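Workshop tips: software habits for a small arm on a bench

Feb 17, 2020

These notes cover the software side of running one arm at one table, sorting and picking light, awkward things. We use artificial flowers for most of our practice work, so a lot of the advice leans that way. Mounting and wiring are on a separate page.

Start with the table, in software

Define the tabletop as its own coordinate frame and give every position relative to it. If the table gets bumped, you correct one transform and leave the rest alone. We touch off at three corners and let a small script work out the plane. If the result is more than 2 mm from the last one, the script stops and asks for a new touch-off.

Write the table height down in one file only. We once had it in the planner settings and again in the gripper code, and they disagreed for most of July.

Segmenting stems and petals

Petals are easy. They are big and bright, and almost any color threshold will find them. Stems are thin and often sit right under a leaf, so a mask that looks fine on screen can be missing the one part you want to grip.

Run the bloom mask first, then look for the stem in a narrow band outside it. Throw away any stem piece shorter than the gripper finger is wide. Keep loose leaves as a separate class, even if you never plan to pick them up. If they are lumped in with the stems, the planner will go after them.

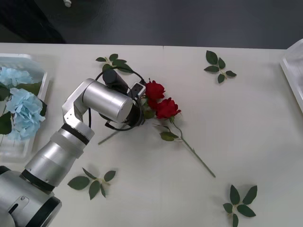 When two blooms touch, the mask will usually merge them into one blob. Splitting by shape works poorly on ruffled edges. It is simpler to count the stems coming out and let the count decide how many items you have. If the stem count and the bloom count don't match, skip that pick and go on to the next one.

Approach and grasp

Plan the approach in two parts: a fast move to a point 10 cm above the item, then a slow straight line down. Most planners will happily give you one smooth curve, and it looks nice, but it drags the fingers through whatever is lying next to the target.

Add the cables to your collision model. A few fat capsules around the wrist are enough – nothing fancy. Make them larger than you think they need to be, as the loops change shape when the wrist turns.

Set the grip by force and keep a width limit as a backup. Fabric petals squash to almost nothing, so a gripper that only watches width will report an empty hand. Chiharu Hirose added a short pause before the width reading in our Kindano scripts and the false empties mostly went away.

Bins and baskets

Model a basket as four walls and a floor. If you load it as a solid box the planner will refuse to reach inside, and the error message won't tell you why. Clear plastic bins are worse, because depth cameras see through them or see glare. Type the dimensions in by hand.

Logs

Save the mask, the planned path and the gripper reading for each try, under one number. Keep the last 100 tries and delete older ones by script. Out of every batch we look at about 9 failures by eye, and that has been enough to spot a pattern.

Name the failures in plain words: missed stem, merged blooms, hit bin wall. We had numeric codes when we were using Illow and had to keep a sheet taped to the monitor to read them.

Before an update

Copy the whole settings folder, with the date in its name. Then replay an old log through the new version with the motors off and compare the paths. Small differences are normal – a path that now crosses the basket rim is a reason to go back to the old version until you find the setting that changed.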